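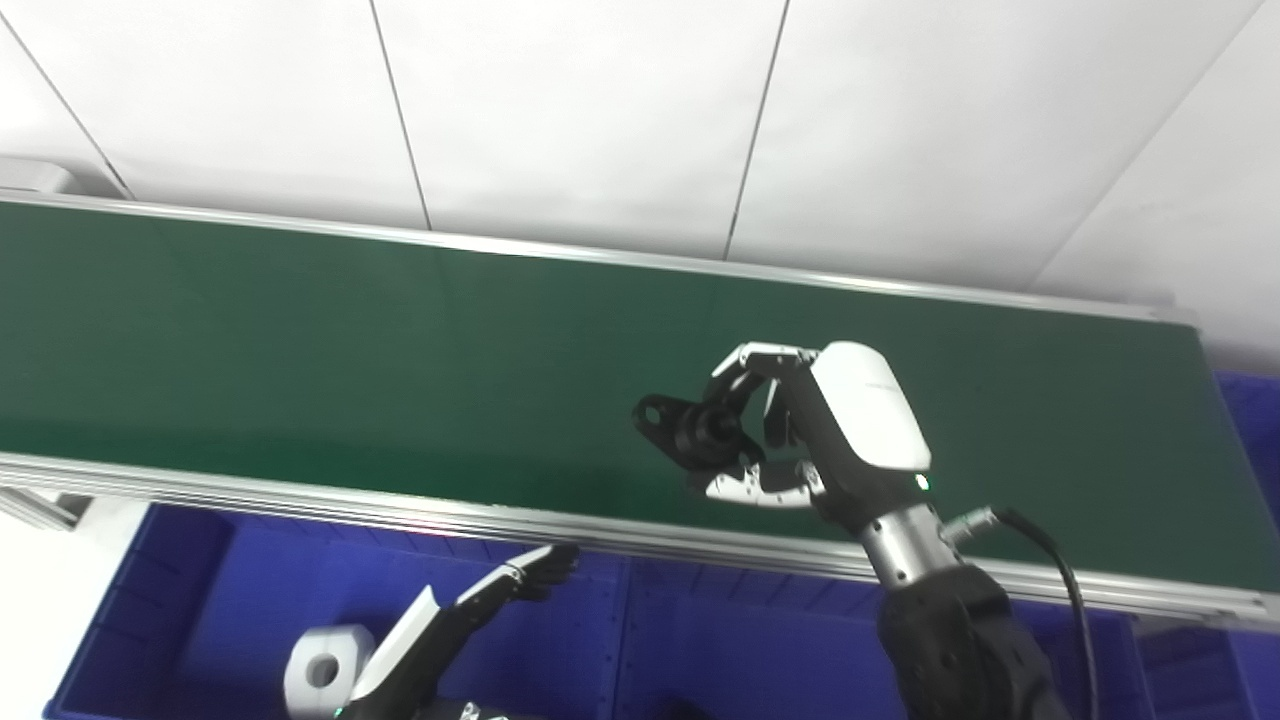

Visit report: Makwood sorting and packing training room

Wednesday, morning session, 9.30 to 12.15
Written up by Fletcher Baxter

Reason for the visit

Our own returns area is due to be refitted in September and the layout is still open. The current arrangement is a row of fixed benches with totes on the floor behind the operator, which means a half turn for every item handled. Kristine Cruzado at Makwood offered a look at their training room, where a short belt line is set up at bench scale and can be rearranged between sessions. Rommel Tan and I attended. Prasetyo Lumbantobing joined by phone for the discussion of power supply only.

Arrival and induction

Sign-in is at the side entrance off the loading yard, not the front office. Allow extra time, as the visitor spaces fill before nine and the overflow parking is across the road. Closed shoes are required. Hi-vis is supplied but the vests on the hook were all large or bigger, so bring your own if that matters.

Jonalyn Lacson ran the induction. It covered the emergency stop, loose clothing, lanyards (off, in a pocket) and the rule against leaning on the conveyor at any time, running or stopped. Rommel asked about long sleeves. They are allowed if buttoned at the cuff.

The conveyor

The line is a flat belt unit with a dark green belt and a smooth top face. The side rails are aluminium extrusion, ribbed along the near side, with parallel grooves running the length of the rail. The far rail shows as a much thinner strip. Our interest was mainly in the near rail, as that is where a forearm or sleeve will end up over a shift.

Kristine's view is that the grooved profile is worth having for fixing accessories and a nuisance to clean. Label backing and tape ends get into the channels. They go along it with a nylon brush at the end of each day and a damp cloth once a week. We would need to write that into the close-down sheet, and at present our close-down sheet has no line for conveyors at all.

Belt surface: smooth belts wipe down easily and let a carton be turned by hand without catching. The drawback is that light poly mailers can slide when the belt starts. Jonalyn deals with this by starting at the lowest setting and waiting for the first item to settle before bringing the speed up. We were told a textured belt had been tried on an earlier unit and was sent back because small items rocked on it.

The belt does pick up glare. There are pale patches of reflected light along it, and I would expect glossy labels to be harder to read where they pass through one. Our ceiling lights are lower than theirs. Rommel has a note to check the angle before we commit to a position for the line.

Room finish

The wall behind the conveyor is faced in large smooth white panels with thin dark joints. It gives a plain background and dark items stand out well against it. Pale items less so, but those are being looked at against the green belt in any case. I asked about the cost of the panelling and was referred to the building owner. I have not followed this up. Paint would probably do for us.

Bin layout

This was the most useful part of the morning. The bins are blue plastic with ribbed walls, and they are placed close in against the line. Two sit side by side below the front rail, so the far rim of the centre one tucks in just under it. A third stands past the end of the belt, taller than the others, beside the squared-off end of the conveyor. The grey support leg of the stand comes down between the centre bin and the end one.

Points noted:

Reach. With the bins under the front rail, an item comes off the belt and down in a single movement toward the operator. There is no turn. For our returns area this would remove the main complaint.

Rim height. The far rim should finish just below the rail. If it stands proud, sleeves catch. If it is well under, small items can drop into the gap. We will need a stand or a dolly of the right height, and our existing totes are too shallow to sit on the floor.

Leg position. The support leg takes up floor width that does not show on a plan drawing. Measure between legs before ordering bins. Makwood ordered first and had to exchange 6 bins for a narrower size.

Colour. All of one colour is quick to restock but gives no help with sorting. Jonalyn relies on position and verbal instruction. I would prefer a card on each rim for our casual staff. 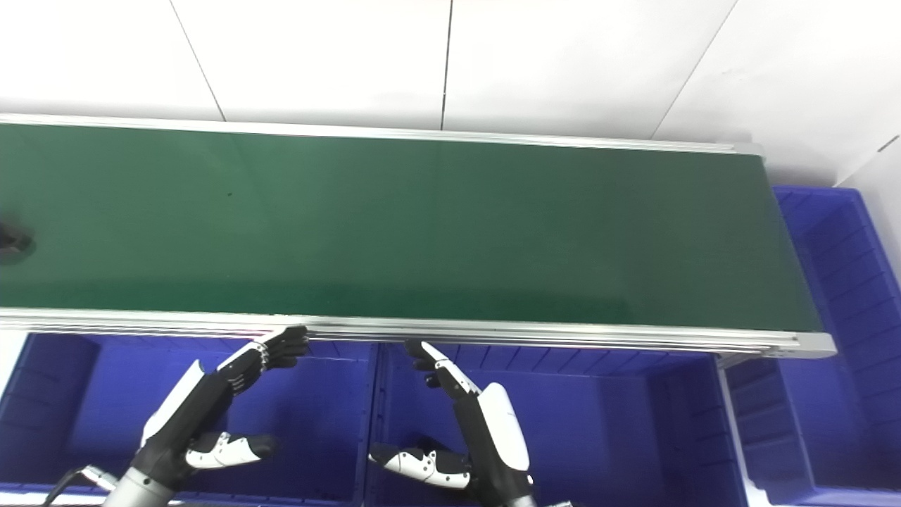 Discussion and costs

The indicative figure from Mostetti for a stackable ribbed bin was $369 for a pack of 12, delivered, before tax. Lüthi can supply the same general type with a drop front, but had no stock in the size we need and would not give a date. Trustemden were suggested for the dollies. I have emailed them and had no reply at the time of writing.

Prasetyo's advice on power was to bring the supply down from above - a floor lead on the operator side is not acceptable with bins being dragged in and out. An overhead drop needs an electrician and should be booked with the lighting work so we only pay for one call-out.

Rommel raised noise. We did not take a reading and should have. Kristine will let us come back with a meter if we give her a couple of days' notice.

Lunch was not included. The bakery on the corner closes at one.

Actions

Fletcher: confirm clear floor length along the north wall, with the old racking removed. Chase Trustemden on dolly heights.

Rommel: lighting angle, sleeve and glove wording for the work instruction, noise reading if the return visit goes ahead.

Prasetyo: quote for the overhead drop.

Kristine has agreed to send the bin dimensions and her close-down sheet. The trial layout in our building will use 4 bins to begin with, three along the front and one at the end, using tables to stand in for the conveyor until the lease terms are back.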